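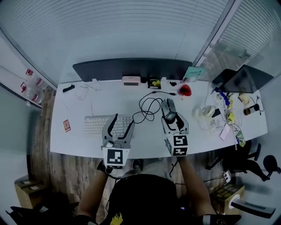 Desk clear-out, second floor: the gallery

Small things on shared desks

The curved white desks at the Pakdale office were last sorted out in August, when the team moved up from the ground floor. Since then they have filled up again. This page goes with the desk clear-out and covers what was found on the first desk, what is staying, and where the rest should go. More desks will be added to the gallery as they are done.

The desk
White top, curved along the front edge. It gets used by whoever needs a keyboard and a large monitor, and by the afternoon there is usually a second computer on it as well. The monitor stays at the back. The open laptop on the right side takes up most of the room there, so the small items have ended up in front of it.

Right side
A roll of white tape, two yellow balls, a small brown bottle with a black cap, a light pink card and a small colorful snack bag near the front. Tape goes back to the supply drawer by the printer. Snacks can stay if they are closed. Bottles without a label go to the sink shelf, and anything left there for 2 weeks is thrown out.

Back edge
The small pink box and the dark tray can stay where they are. The red cup goes to the kitchen at the end of the day. Please do not leave drinks close to the monitor, even with a lid on.

Left side
White cables, and a small red-and-orange packet near the front edge. Loose cables are the most common find on every floor. Wind them up, put a Hider tie around each one and drop them in the cable bin. The bin had 186 cables in it at the last check, so please look there before ordering a new one.

Cables in use
The black cable across the middle of the desk stays plugged in while people are working. Once the desk is free, coil it and push it to the back. The white cords by the laptop need the same treatment. We have ordered 200 more Hider ties, and a bag of them will hang on the hook next to the door.

Under and beside the desk
Cardboard boxes on the floor, and a white power strip to the right. Flatten empty boxes and take them down to the loading door before six in the evening. Full boxes need a name and a room number on the side. Keep the power strip away from the chair wheels.

What we are buying
Each desk gets one Bandovum drawer insert, 900 millimeters long, with a deep section for tape and a narrow one for pens. The Hà cable tray was also considered, but it clamps to a straight edge and does not fit these desks.

Unclaimed items are on the shelf outside the kitchen. Add your desk to the list on the door when it is ready for its picture.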